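Planning the money for a small robot arm at the workshop bench
Reading time: 2 min

We use cookies to remember your preferences. Accept / Manage

At Estside we pack small zippered pouches, and this February I made the budget for our second arm.
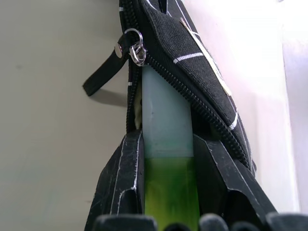
Before you ask for a quote

Write down your most difficult item first. For us it is a black pouch with a zipper and a metal clasp, because soft fabric changes its shape. Bring 4 of them to the dealer.

Keep 18 per cent of the budget for fingers and spare pads. I put $1,000 aside for the bench, the power board and the labour to fit them. A set of pads from Lerklow cost me $97 with postage.

Comments

Arnel Lagman: Does the 18 per cent include training?
Mark Anthony Galang: We forgot the power board also. Good list, thank you.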